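# Teaching the club robot to tidy a nightstand

I've been promising to write this up for the other student clubs since April, so let's get into it. Our robotics club at Waltholm spent most of the school year on one chore: getting an arm to clear the clutter off a small bedside table. We learn by driving the arm ourselves, recording what we do, and then training a little model on those recordings. If your club has an arm and a controller and you're wondering what on earth to do after the "pick up the block" stage, I think this is a great second project!

You will need an arm with a simple two-finger gripper, some way to drive it by hand, a camera that sees the whole work area, and a piece of furniture you don't mind scuffing. We run our recordings through Polinov, a set of scripts an older class wrote and left on the club computer. Use whatever you've got. I'm not going to cover the training code today, just the part on the floor, which is where we lost the most time.

## Pick one chore and write it down

Start with a sentence. Ours says "Take the wrapper off the table and let go of it where it belongs." It sounds silly to write down something so small, but our first sentence was "clean up the nightstand" and every driver had a different idea of what that meant. One person nudged the dishes straight. Another closed the drawer first, then opened it again, then went for the trash. The model we trained on that mess mostly hovered.

So write the sentence, tape it up where the driver can see it, and add two short notes under it: how the furniture starts, and what counts as finished. For us a run is finished when the gripper is open, the arm is back out of the way, and whatever was supposed to stay on the table is still standing there. If the bowl goes over, the run gets thrown out. No arguing (there will be arguing).

## Set up the furniture

Put the nightstand where the arm can reach the top and the front without stretching. An arm at full stretch gets wobbly, and a wobbly arm makes jerky recordings. I'd start with the table close and a little off to one side, drive the gripper to every corner of the top, and only then mark the feet on the floor with tape. Do the tape last. We did it first and peeled it up over and over.

Decide about the drawer, too. An open drawer takes up a lot of room in front, and it will catch the wrist if you come in low. If you want it open in your chore, pull it all the way out every single time. Halfway is the worst choice because everybody's halfway is different, and then the model sees a drawer that's never in the same place.

A cardboard box hung on the side of the table makes a perfectly good bin. It's light, it doesn't scratch anything, and when somebody drives the arm into it you just bend the flap back. Fasten it well, though. Ours slid down during a long afternoon of practice and I didn't catch it until I was looking through the recordings at home – a whole session where the bin sank lower and lower.

## Choose things that are fun to grab

I'm a big believer in foil wrappers. They're forgiving, because you can pinch one nearly anywhere and it will crumple a bit and hold. They also teach the drivers to look before they grab, since a wrapper never sits the same way after you drop it. Scrunch it up a little first so there's some height to it. A flat wrapper is miserable to pick up with wide fingers, and new drivers end up pressing the gripper into the tabletop trying to get under an edge.

Come down slowly from above, stop just over the table, and take the wrapper by one end. Then lift straight up before you go anywhere sideways. That little lift is my number one tip for this whole page! Most of our knocked-over bowls came from somebody grabbing the wrapper and swinging off toward the bin in the same motion.

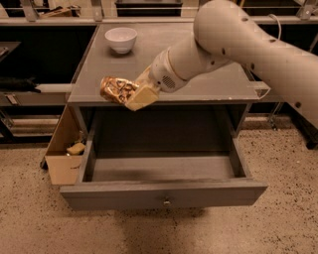

Once drivers can do the grab and lift without thinking about it, let them work on the path. I tell people to imagine a string running from the table to wherever the wrapper is going, with a hump in the middle so they clear anything standing up. Move along the string at one steady speed. You don't have to be fast. A slow, even run is worth far more than a quick one with a lot of stops and second thoughts in it, and the pauses really do show up later. Our first decent model would grab the wrapper, lift it, and then just wait there, exactly like one of our drivers used to while she made up her mind.

Leave the bowl on the table even if your chore doesn't use it. I like having one thing that stays put, so the model learns that not everything on the table is trash. Move it to a new spot every few runs, but keep it far enough from the wrapper that a beginner can get the gripper in. You can tighten the gap once everyone's comfortable.

## Take turns properly

We work in pairs. One person drives and the other resets the table, starts and stops the recording, and calls out "good" or "toss" at the end. Swap after 8 runs. We tried longer turns and the last few were always sloppy, partly from tired hands and partly because the person resetting had drifted off to look at somebody's phone.

The resetter has the harder job, in my opinion. You have to put the wrapper somewhere new, turn it a different way, check the drawer, check the bin, and get your hands completely out before the next run starts. Say "clear" out loud. We made that a hard rule after the arm bumped a knuckle. It wasn't moving fast and it didn't hurt much, but still, keep one hand near the stop button whenever a person is reaching in.

Tie back your cable while you're at it. A loose loop is okay as long as it has room to move when the arm bends, but if it's tight you'll feel a tug halfway through a reach, and if it's too long it will snag on the furniture. Swing the joint through its full range by hand and watch the cable before you switch anything on.

## Name your recordings like a grown-up

Oh boy. Please learn from us. Our files from the first month were called things like "good one" and "good one real." Now every run gets a number, the driver's initials, and one word for the result, and we type it in right away before the table is reset. I have a note on my own desk that says 1822 DROPPED, left over from the day I swore I'd remember which one to delete. I did not remember.

Keep your tossed runs in a separate folder instead of deleting them. A drop isn't useless. We go through the folder together at the start of a meeting and it's the best driving lesson we have, plus everyone gets to laugh a little.

## How many runs do you need?

I wish I had a neat answer. We had more than 107 good runs before the model did anything I'd want to show a parent, and it still missed the wrapper when we put it close to the back edge. The fix was to record extra runs with the wrapper back there. So if yours keeps failing in one spot, go drive that spot yourself for a while. You'll probably find out that you don't like reaching there either, and that your recordings are thin for just that reason.

Change one thing at a time between batches. We once moved the table, swapped the finger pads and changed the lamp in a single evening and then couldn't say which of those made it worse. My money's on the lamp. Shiny foil looks very different when the light comes from the other side, so if you can, record some runs with the lamp on and some with it off.

## A few odds and ends

- Wipe the finger pads now and then. They pick up grease from candy wrappers.
- Replace your wrapper when it starts to shred, and keep a few spares in a bag.
- Watch one full recording before you make a whole batch, to be sure the camera sees the table and the bin.
- Write down what you changed, even if it's tiny.

We're taking this same setup to the Zumorari student meet, with a sponge added to the chore, and I'll put up our settings afterward. The club at Magsi is trying it with a bookshelf in place of the nightstand, which I'm very jealous of. If your group gives it a go, send me your chore sentence – I'm collecting them.

*Last updated October 2025*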